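Does Popcorn Really Fill You Up? A Report on Snacks and Student Appetite

Jade Thibodeau
14 October 2026

Why I picked this

Every health page I read last summer seemed to say the same thing: swap your chips for popcorn and you will eat less at dinner. The reasoning is that popcorn takes up a lot of room for very few calories. It sounds sensible. It also sounds like something a popcorn seller would come up with, and several of the pages I found had popcorn for sale at the bottom. I wanted to see if the claim held up among people who eat like I do, meaning students with odd schedules and not much money.

What I did

I asked 27 students in the Teltberg residence hall to take part over two weeks in July, during the summer session. In the first week they ate their usual afternoon snack. In the second week they ate a bag of plain popcorn instead, popped in the hall kitchen with a small amount of oil. Each evening they filled in a short form saying how hungry they were before dinner, on a scale from 1 to 8, and whether they went back for more food.

I should say right away that this is a weak design. Everyone knew which week was the popcorn week. Everyone had a guess about what I was hoping to find. I did not weigh dinners, and I did not have a second group doing the weeks in the opposite order. My adviser pointed out the last problem after the forms were already printed.

I ended up with 237 usable forms. The rest were blank, handed in days late, or filled out in one sitting with the same pen and the same answer on every line. I threw those out, which is a judgment call and may have changed the result.

What the forms said

Hunger scores before dinner were slightly lower in the popcorn week. If I were writing a health page, I would stop there. But the gap shows up almost entirely in the first 2 days, and after that the scores drift back to where they had been. The question about second helpings showed no difference that I would defend in front of anyone.

There are a few ways to read this. Popcorn could fill people up for a short time until they get used to it. People could also have been in a good mood about a free snack and answered kindly. I lean toward the second, though I can't prove it with what I have.

What "plain" means was another headache. Some students added butter. At least one added sugar. The Graltimix brand of kernels we bought for the first batch ran out, and we switched to Prulevmont, which left more unpopped kernels in the pot. I don't think the brand matters much, but a bag with more duds in it is a smaller snack, and I had been treating every bag as the same.
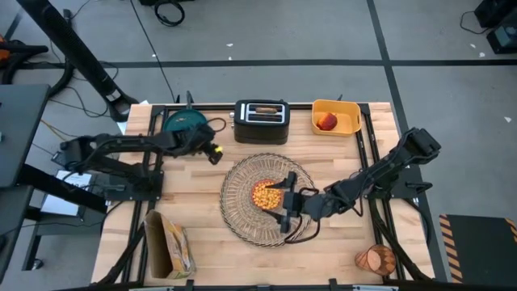

A bowl of kernels tells you very little about how much you are going to eat, though, as Haberkorn wrote in the margin of my first draft, and you keep writing as if the dry amount settles it. Pop the same scoop in two different pots and you will get two different snacks. I would want the popped volume for every bag before I believed any of these scores, including the ones that go against the claim.

I think that is right, and it cuts both ways. I measured the dry kernels because that was quick and the kitchen was busy. The whole argument for popcorn is about volume, and volume is exactly what I failed to record. So my finding that the effect fades could be real, or it could be that the later bags were smaller and I missed it.

What I would change

I would start with half the group on popcorn and half on their normal snack, then switch them. I would measure every bag after popping. I would also drop the hunger scale, which people used in very different ways (one student never went below 6, and told me she is just always hungry), and weigh the plates at dinner.

I would keep the two-week length, even though it was hard on people. A shorter study would have caught only the good days at the start and would have backed up the health pages nicely. Several of the articles I read relied on a single afternoon of snacking, and I trust those a lot less now than I did in July.

As for advice, I don't have any. Popcorn is cheap and most of the hall liked it. The forms and the tally sheet are in the department office for anyone who wants to check my adding.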